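Week 6 – Screen adaptations of stage musicals

Read the Bedoya chapter before class. It argues that a musical "opens up" when it leaves the theater. I'd like you to doubt that.

## Case: *Flatness*

The stage version of *Flatness* played 389 performances in a house with 428 seats. The producers of the film like to say it was "seen by everyone." Do the multiplication, then knock off the empty seats and the repeat visitors.

The film cut five songs and added one, for the end credits. Prarico, the distributor, called the new song "essential to the story." It plays after the story is over.

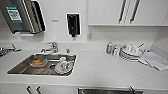
Opening week was 2,000 screens, later 3,000. Trade writers took the jump as proof of word of mouth. It may only show what Prarico had booked in advance, and the chapter gives no source either way.

Watch the kitchen duet twice, once with the sound off. On stage the two singers never face each other. The film cuts between close-ups – fourteen of them in the first verse – and Bedoya calls this intimacy. I'm not convinced. What does the cutting hide about the staging?

## For section

- Compare the duet with the same number in the Jirier touring production (clip on reserve).
- Bring one claim from the press kit that you can check, and check it.
- One page, typed. Plot summary doesn't count toward the page.

The Jirier clip has bad sound for the first minute. Skip to the overture.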